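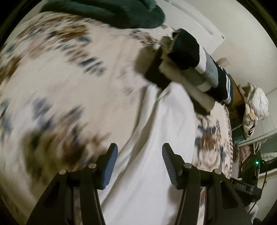
Search this forum Enter keywords Go

Folding on the bed: yes or no?

pustico17
Does anyone else fold everything on the bed? My partner says it's how clothes end up living there until July.

Tagle
Your partner is right. Table, always. A bed is too soft to get a crease straight.

stimotico_209
Rubbish. The bed is the only flat thing in my house without post on it. And you have to clear it before you can sleep.

Tagle
Or you move the pile to the chair, like everyone else.

stimotico_209
The chair is full.

Tiina Heiskanen
Long white things I do first, in thirds lengthways, then roll. Patterned bedspread underneath helps, I can see where the edges are.

pustico17
Thirds? I've been doing halves and getting a sausage.

Tagle
You'd get a sausage on a table too, but a straight one.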